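February 4, 2022
Disassembly cell, Burkari side

Good day. Writing this up while it's fresh, mostly for me and Edgars, but Xiaoyan asked for the reasoning behind the new search routine too, so I'll put that in as well.

Where we left off: the policy trained on demonstrations alone (the one we call Nimley) was fine at getting over the case and coming down into it, and then it would lose its nerve. It hovered. It would close in on a connector or a latch, stop a little short, wander sideways and close on air. I had been blaming the camera calibration since September. Edgars kept saying it was the contact phase, and he was right, so this is me saying so in writing.

What we changed: Nimley now only has to get the fingers close. Once it reports that it's near the target, a separate routine (Flekine, Xiaoyan's name for it, don't ask me) takes over and feels its way in. It presses down lightly until it senses contact, then works outward in a small spiral and watches the wrist force for the step you get when a fingertip drops off the edge of something. When it finds the step, it re-centers and grips. No vision at all in that last bit. I was sure we would need the wrist camera all the way down, and I'm so pleased to be wrong, because close up the fingers block half of what the camera could tell us anyway.

Logged 407 attempts with the handoff on. The old policy had 765 in the archive, all on the same style of desktop tower, lying on its side with the panel off, so the two sets compare pretty well. The full success table goes in the shared folder once Edgars has checked my labels. I don't want to put a rate here and have it quoted before that.

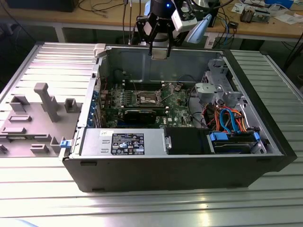

What I can say now is that the hovering is gone. Either the arm commits or it backs out and reports a miss, and a reported miss is so much nicer to work with than a gripper dithering over a motherboard! I went through the force traces after lunch and the contact step is really clean on anything rigid. Drive rails give a lovely sharp edge. Metal levers too. You can practically read the part off the plot.

Cables are another story. A soft bundle gives way under the fingertip and the trace just ramps, no step, so Flekine keeps spiraling until it runs out of radius. There were 11 timeouts in the set and I've been through all of them. Every one was either a power cable or a data cable. Two ideas for that:

– Let it use the slope of the ramp instead of the step. Xiaoyan thinks the stiffness of a cable bundle is different enough from a board or a drive that we could tell them apart in one press. She has a plot from the Forsyth rig that looks very promising, though that rig has longer fingers.

– Skip the search for cables altogether and have Nimley plan a pinch from the side. Less elegant, more likely to work by next week.

I want to try the first one. I know, I know. But if one press can tell us "soft" or "rigid", we get that information for free on every attempt, and the planner could use it for all sorts of things besides cables.

Settings, so I can find them again: the press limit stayed at 2 newtons for the whole run. Spiral pitch is the default in the config and I did not touch it. Fingers are the narrow pair, put on before the first attempt and not swapped. I re-zeroed the force sensor before each block of attempts, and the drift was small enough to ignore, but please keep doing it. The one time I forgot (early block, marked in the log) the first contact triggered in mid-air and the arm started a very confident spiral over nothing at all. Those attempts are excluded.

Edgars asked whether the handoff distance matters. Short answer, yes, more than I expected. Too far out and the spiral can catch the neighboring part first, and it will happily grip that one and call it a success. Too close and we are back to asking Nimley for the precision it doesn't have. I only tried two distances and the nearer one was better. This needs a proper sweep, and I think it's the most interesting experiment on the list.

To do:
Sweep handoff distance, same tower style, same fingers
Edgars to check labels, especially the wrong-part grips
Get the raw Forsyth traces from Xiaoyan, not just the plot
Add the timeout reason to the log line so I don't have to replay everything
Move the Nimley checkpoint off my laptop (sorry)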